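From: the Museck list
Subject: Re: Grestari tower, height and date of

> I walked up to Grestari in January and was surprised how little there is
> above ground. My guidebook says the tower was still 30 feet tall when the
> monastery took it over, and that the monks pulled it down for the stone.
> Does anyone have a source for this? Also, is the ditch on the north side
> part of the original castle or something later? And is it worth going
> over to Ustelard on the same trip?

I have been waiting years for someone to ask about the guidebook, so please forgive the length.

The monks are innocent, at least of this. The story comes from a parish history that took it from an older parish history, whose author had mixed up two towers. One was at Grestari. The other was at Joo, across the river, and that one did go into the monastery barn, where you can still find the dressed corner stones if you don't mind asking the farmer and being looked at by his geese. The monastery accounts record carting from Joo for 4 summers. They say nothing about Grestari, and these were men who wrote down the price of every candle.

What happened to the Grestari tower is duller. It was built on made ground, the made ground slid, and the tower went with it, probably in stages. The masonry lying at the foot of the east slope is in big lumps with the mortar still holding. People who want stone for a barn do not leave it in lumps. They also don't leave it facing downhill in the order it fell, which is how the old survey drew it.

As for the 30 feet, I suspect somebody measured the mound and wrote it down as the tower. I can't prove it.

To take the rest in order:

1. The north ditch. Later, I think, and possibly by a lot. It cuts through the outer bank at an angle no castle builder would have put up with, and it lines up very nicely with the field boundary on the far side of the lane. I say it is a drain. There is a school of thought in Museck that says it is a siege work, and that school has put up a sign. The sign is well made and I have nothing against it as a sign.
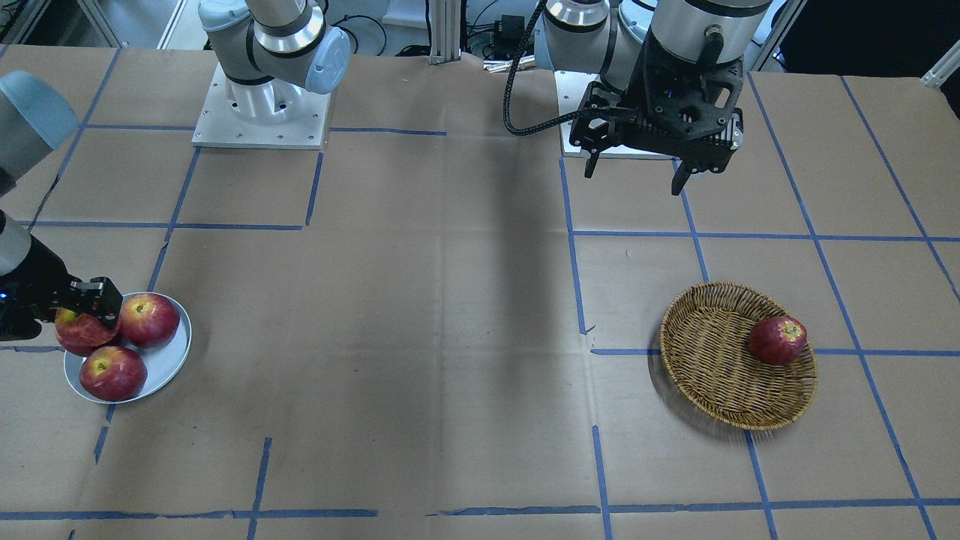
2. The gatehouse. You didn't ask, but you will have walked right over it. Coming up from the lane, there is a flat patch to the left of the path with two humps beside it. The humps are the side walls. The road between them is nearly 200 years older than the path you were on, and a good deal less muddy, so next time use that.

3. Ustelard. Yes, go, but go for the earthworks. The "castle" on the hill was put up by a brewer who wanted something to look at from his dining room, and it has arrow slits on the inside. The real one is in the pasture below, with 800 yards of bank you can follow all the way around, best seen in low light before the bracken comes up. Bring boots. The stream in the middle is shown on the map as a dotted line, and the map is being optimistic.

If anybody on the list has the second volume of the old survey, the one with the folding plan, I would be glad of a copy of the Joo page. Mine has been cut out neatly with a knife by some earlier reader, who I hope got the farmer's geese.

Whoever is writing the next edition of the guidebook is welcome to use any of this. The last two were welcome to it as well.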